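4장 손끝부터 챙기기: 핸드헬드 그리퍼의 패드와 부싱 관리

처음 그리퍼 정비를 맡았을 때 저는 드라이버부터 들었습니다. 나사가 보이니까 일단 조이고 싶더라고요! 그렇게 패드 나사를 돌릴 수 있는 데까지 돌려 놓고 뿌듯해했는데, 다음 날 아침에 Ebony Pearce 선배가 그리퍼를 한 번 쥐어 보더니 아무 말 없이 제 앞에 도로 내려놓았습니다. 두 손가락이 서로 어긋나 있었던 거죠. 나사는 꽉 조여져 있었지만 패드가 살짝 돌아간 채로 조여져 있었으니, 물건을 쥐면 위쪽만 닿고 아래쪽은 떠 있을 수밖에요.

이 장은 그때의 저 같은 분들을 위해 썼습니다. 3장에서 우리는 그리퍼의 전체 구조를 훑고, 손잡이를 당긴 힘이 링크를 거쳐 손가락까지 어떻게 전달되는지 그림으로 따라가 봤습니다. 이번에는 그 힘이 마지막으로 도착하는 곳, 그러니까 패드와 그 패드를 붙잡고 있는 암, 그리고 암이 돌아가는 자리에 박힌 부싱을 다룹니다. 부품 크기로만 따지면 제일 작은 동네인데 정비 일지에는 제일 자주 등장합니다. 제가 Worthorpe 작업장에서 일하던 해에 일지를 뒤져 본 적이 있는데, 수리 기록 172건 중에서 53건이 손가락 쪽 문제였어요. 케이블이나 센서 문제가 훨씬 많을 줄 알았던 저는 꽤 놀랐습니다.

실습 대상은 2장에서 소개한 Brernar 핸드헬드 그리퍼입니다. 구조가 비슷한 다른 장비를 쓰는 분들도 따라오는 데 큰 무리는 없을 텐데, 조임 토크와 부싱 규격만은 꼭 자기 장비의 매뉴얼을 보셔야 합니다. (제 노트에 적힌 값을 그대로 썼다가 나사산을 망가뜨린 후배가 있어요. 그 뒤로 저는 토크 값을 말로 알려 주지 않습니다.)

4.1 분해하기 전에 눈으로 보기

공구를 꺼내기 전에 먼저 손가락을 활짝 벌려 놓고 들여다보세요. 아무것도 쥐지 않은 상태라야 패드 안쪽 면이 보입니다. 밝은색 상판 위에서 보면 더 좋습니다. 그리퍼 부품은 거의 다 검은색이라 어두운 매트 위에 놓으면 모서리가 배경에 묻혀 버리거든요. 저는 나무 책상 위에서 보는 걸 제일 좋아합니다. 결이 보이는 상판이면 패드 윤곽이 또렷하게 떠서, 가장자리가 조금만 일어나도 금방 눈에 들어와요.

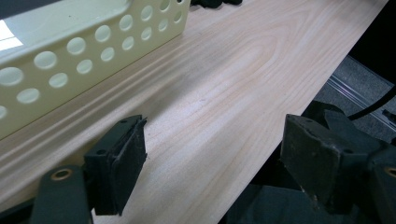
그림 4-1. 손가락을 벌린 상태의 그리퍼. 오른쪽 패드 표면의 긁힘과 살짝 일어난 가장자리, 왼쪽 암에 박힌 황동색 부싱을 확인할 것.

볼 때는 순서를 정해 두는 게 좋습니다. 저는 패드 면, 패드 가장자리, 나사 구멍, 부싱 순으로 봅니다. 반대로 가도 상관없는데 매번 같은 순서여야 빠뜨리는 데가 없어요. 조명도 한마디 하자면, 머리 위 등 하나만 켜 두면 패드 안쪽은 그림자에 잠겨 버립니다. 작은 손전등을 옆에서 낮게 비춰 보세요. 표면의 긁힌 자국이 갑자기 살아납니다!

패드 면에 긁힌 자국이 있다고 바로 교체할 필요는 없습니다. 쓰다 보면 닳는 게 정상이고, 새 패드가 오히려 미끄러워서 길들이는 시간이 필요할 때도 있어요. 제가 신경 쓰는 건 좌우 차이입니다. 한쪽만 유난히 닳았다면 패드를 탓하기 전에 정렬을 의심해 보세요. 가장자리가 일어난 경우는 조금 다릅니다. 일어난 부분이 얇은 물건을 먼저 건드리면 잡는 위치가 매번 달라집니다. 손톱으로 살살 밀어 봐서 들리는 부분이 커지면 그 패드는 수명이 다 된 겁니다.

먼지는 닦고 나서 판단하세요. 먼지 낀 패드는 실제보다 훨씬 낡아 보입니다. 보풀 없는 천에 물을 조금만 묻혀 닦고 완전히 말린 다음 다시 보면, 교체하려던 패드가 멀쩡한 경우가 꽤 있어요. 용제는 쓰지 마세요. 저희는 Niven에서 받은 세정제를 한 번 시험했다가 패드 표면이 끈적해지는 바람에 한 상자를 그대로 창고에 넣어 뒀습니다.

4.2 부싱은 귀와 손으로

부싱은 눈으로 봐서는 알기 어렵습니다. 가운데 구멍이 뚫린 작은 금속 고리일 뿐이라 닳았는지 아닌지 표정이 없어요. 그래서 손으로 확인합니다. 한 손으로 몸체를 고정하고 다른 손으로 암 끝을 잡아 열리고 닫히는 방향과 직각으로 살짝 흔들어 보세요. 딸깍 하는 느낌이 있으면 유격이 생긴 겁니다. 양쪽을 번갈아 흔들어 보고 느낌이 다르면 그것도 적어 두시고요.

그다음엔 천천히 여닫아 봅니다. 제 기준은 50번입니다. 열 번쯤에서는 안 나던 소리가 서른 번 넘어가면 나기 시작하는 경우가 있어서 이렇게 정했어요. 지루하죠? 저도 지루합니다. 그래도 이걸 건너뛰고 조립까지 끝냈다가 처음부터 다시 푼 적이 두 번이나 있어서, 이제는 커피를 마시면서라도 꼭 합니다.

소리가 난다고 기름부터 치지는 마세요. 부싱 종류에 따라 기름을 먹이면 안 되는 것이 있고, 기름이 흘러 패드에 닿으면 일이 두 배가 됩니다. 우선 암을 분리해서 구멍 안쪽의 가루를 털어 내고, 핀을 닦고, 다시 끼워 보세요. 점검부터 재조립까지 처음 하는 분은 60분 정도 잡으면 됩니다.

4.3 이 장에서 쓸 준비물

육각 렌치 세트, 토크 드라이버, 보풀 없는 천, 작은 손전등, 나사를 담을 얕은 접시, 그리고 Pirus 점검표 한 장. 점검표는 부록에 있으니 복사해서 쓰세요. 나사 접시는 아무거나 괜찮은데 구멍 뚫린 바구니는 피하시길 바랍니다. 짧은 나사가 어디로 갔는지 바닥을 기어 다니며 찾게 돼요.

점검표 첫 칸에는 손대기 전 상태를 적습니다. 좌우 패드의 마모, 가장자리, 나사 풀림, 부싱 유격을 각각 한 줄씩이면 충분해요. 다 적었으면 왼쪽 암부터 시작합시다. 4.4절에서 패드 나사를 푸는데, 푼 나사는 위치별로 나눠 접시에 담아 두세요.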